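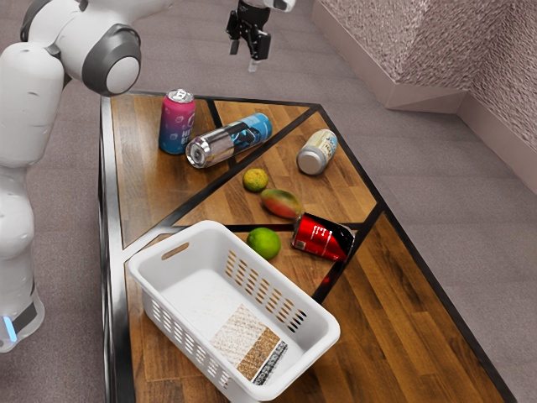

Pistisance History of Chemistry Circle
Minutes of the April meeting

Opened at 7.05 pm in the upstairs reading room, Rainer Kettler in the chair. Apologies as per the sign-in book.

1. Minutes of the last meeting

Taken as read. One correction: the talk on early matches covered white phosphorus, and our notes said red all the way through. Fixed in the master copy. Moved, seconded, carried.

2. Talk: Perkin and the colour mauve

What a talk this was! Rainer gave it himself after our booked speaker came down with a cold, and he went well past his time, with no complaints from the floor.

He began in 1856, with William Henry Perkin, eighteen years old and home for the Easter break, trying to make quinine in a makeshift laboratory at his family's place in London. Quinine was badly wanted for treating malaria and came only from cinchona bark. What Perkin got was a dark sludge. He tried again with aniline, got a black solid, and found while cleaning up with alcohol that it gave a gorgeous purple solution. He tried it on silk and it took beautifully.

Rainer was very good on the part that usually gets skipped, which was how hard it was to get from a flask to a factory. Perkin left his studies, his father put up the money, and the family had to work out how to make aniline in bulk from benzene, with all the fumes and fire risk you would expect. Cotton was a headache too, as the dye wouldn't hold without a mordant, and tannin came to the rescue there.

We then passed around the sample cards on loan from the Lebrun collection. The purples are still rich on the inside folds, where the light hasn't reached them. Please keep the cards in their sleeves between meetings. 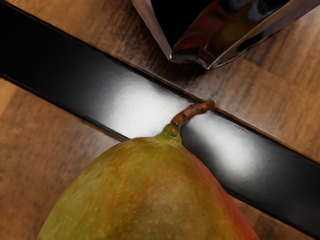
Questions went on for ages. A few of them, with the answers given:

Was he the first to make a dye in the lab? No. Picric acid had been used to colour silk yellow before that, and Runge and others had seen coloured products from aniline. Perkin was the one who took his to market in a big way.

Did he know the structure? He couldn't have. Benzene rings weren't proposed until 1865, and the full picture of mauveine as a mix of closely related compounds was only sorted out in the 1990s. (This got a proper gasp from the back row.)

Did anybody ever make quinine? Yes, though it took until the twentieth century, and there is still a lively argument over who should get the credit. Rainer has promised to come back to this one and we will hold him to it.

3. Demonstration evening

The dyeing evening is going ahead! We will be using madder, weld and a modern purple on wool and silk swatches, with alum as the mordant. Vullinitz Hall is happy for us to use the kitchen as long as no dye pots go down the main sink. Room limit is 40, so members should put their names down before we open it to the public. Aprons and gloves supplied, old clothes strongly recommended.

Agreed that the alum solution will be made up beforehand and labelled. Agreed also that no aniline of any sort comes into the building.

4. Library

The catalogue has now passed 1,000 items, which got a round of applause. The newest arrivals include a fat run of trade pamphlets on bleaching and calico printing, some with the original swatches pasted in. Two boxes are still to be sorted and the smaller one smells strongly of mothballs, so it is living on the balcony for now.

The scanner is back from Zendari and behaving well. Colour settings should be left alone when scanning swatches.

5. Newsletter

Copy for the next issue is due before the dyeing evening. We have a lovely piece on indigo vats and a shorter one on litmus and lichens. Still wanted: a book review, and two short items for the puzzle page. Long letters are welcome too, and the one on borax last time drew more mail than anything we've printed.

6. General business

A member asked if we could visit the old gasworks, with coal tar now on everyone's mind. Great enthusiasm for this. Rainer to write to the site and ask about group bookings and parking.

The urn needs descaling. Citric acid was suggested, then vinegar, and the discussion was moved to supper.

Next talk: Scheele's green and the wallpaper question.

Closed at 9.20 pm.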